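Mallitby Consumer Advice
Home | Posts | Scam alerts | Help lines | About us

Mallitby Consumer Advice
@mallitbyadvice · April 2021

We have received a rising number of inquiries about paid "mystery shopper" offers sent by text message and email. The following posts set out what residents should know before replying to one.

1/ Genuine mystery shopping exists. Stores and restaurants hire outside firms to check on service, and those firms pay shoppers a modest fee for each visit. The work is occasional. It does not replace a salary, and no reputable firm will say that it does.

2/ The offers reported to our office follow a pattern. The applicant is accepted within minutes, with no interview and no questions about experience. A check then arrives by mail, often for far more than the fee that was promised.

3/ The applicant is told to deposit the check, keep a portion as pay and spend the balance on gift cards. The "assignment" is to send the card numbers and PINs to a supervisor and write a short review of the store.

4/ The check is counterfeit. A bank may make the funds available within a day or two, but it can take weeks to discover that a check is false. When it is returned, the depositor owes the full amount. The money on the gift cards is rarely recovered.

5/ One recent report to our office involved a check for $709. The recipient was told to keep $200 and to complete the purchase the same afternoon. Pressure to act within hours is a strong warning sign and should end the conversation.

6/ Please do not pay to join a list of shopping assignments. We have seen "registration" charges of $20 and "certification" courses sold at higher prices. Legitimate firms accept applications free of charge.

7/ Before accepting an assignment, ask for the following in writing:
– the legal name and street address of the firm
– the fee for each visit, and what expenses are repaid
– the date on which payment will be made
– the name of the client, if it may be disclosed

8/ Search for the firm by name together with the words "complaint" and "scam." Call the number on its official website – not the number in the message. Several of the messages sent to us used the name of a real company without its knowledge.
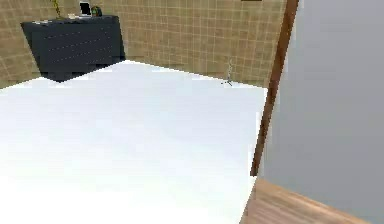 9/ Fees from mystery shopping are income and should be recorded. Keep a simple log of each visit with the date, the fee and any mileage. Receipts should be stored with the log until the tax year has closed.

10/ If you have already deposited a check, contact your bank at once and do not spend the funds. If you have sent gift card numbers, call the card issuer and ask for the cards to be frozen. Keep the cards, the receipts and every message.

11/ Our partners at the Grollbridge office can review a suspicious offer at no cost. Forward the message with the sender's details intact and allow up to 14 days for a written reply. Urgent cases are handled by telephone.

12/ A further series on home assembly and envelope-stuffing offers will be posted in July. Residents who have received such offers are invited to send us a copy – names and account details should be removed first.

Contact us | Privacy | © 2021 Mallitby Consumer Advice | Back to top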